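シェア 431 コメント 9

古いパソコンと、もう少しだけ暮らしてみる

うちのデスクトップ、起動ボタンを押してからお湯を沸かしに行くと、ちょうどお茶が入るころに画面が出るんです。もうそういう生活リズムになっちゃってて、待つのもきらいじゃないんですよね。でも先月、年賀状の住所録を開いたまま固まったときは、さすがに買い替えが頭をよぎりました。

で、駅裏の修理店「Curkach」に相談に行ったわけです。カウンターだけの小さなお店で、壁には手書きの料金表。診断だけなら1,652円。えっ、ランチより安いかも!と、その場でお願いしてしまいました。

昔のわたしにとって、パソコンのフタの中は絶対に開けちゃいけない場所でした。CPUなんて言葉だけ知っていて、どこに載っているのかも知らなかったくらい。
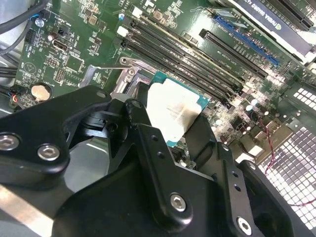 読者のあやかぜさんからは、買い替えるつもりで店に行ったのにメモリを足すだけで済んでしまい、浮いたお金で家族と温泉に行った、というお便りをいただきました。いいなあ、温泉。うちは浮いたぶんが猫のごはんに消えそうです。

診断の結果は、ほこりと、いっぱいになった保存領域。拍子抜けしました(十年分の写真、同じものが2回ずつ入ってた……)。掃除と整理で様子を見ましょうと言われて、帰りは足どりも軽く、つい商店街でたい焼きまで買いました。

それからすっかり中身に興味がわいてしまって、図書館で入門書を借り、布団の中で読んでいます。メモリは机の広さ、保存領域は引き出し、というたとえがやっと腑に落ちました。うちの机は、せまいうえに散らかっていたんですねえ。

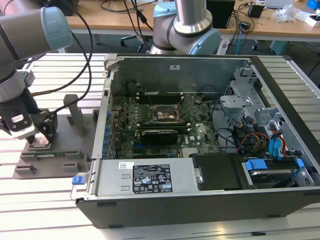

■手放すときのこと

とはいえ、いつかはお別れの日が来ます。友だちに教わった回収サービス「Didach」は箱に詰めて送るだけでいいそうで、申し込みページだけはもうブックマークしました。その前に写真を外付けに移さないと。ケーブルがどの引き出しにあるのか、まずそこからです。

2月24日には「Curkach」で店頭の無料相談会もあるらしいので、今度は母のノートパソコンを抱えて行ってきます。あちらはお湯どころか、カレーが煮えるくらい待つんですよ!

コメント 9件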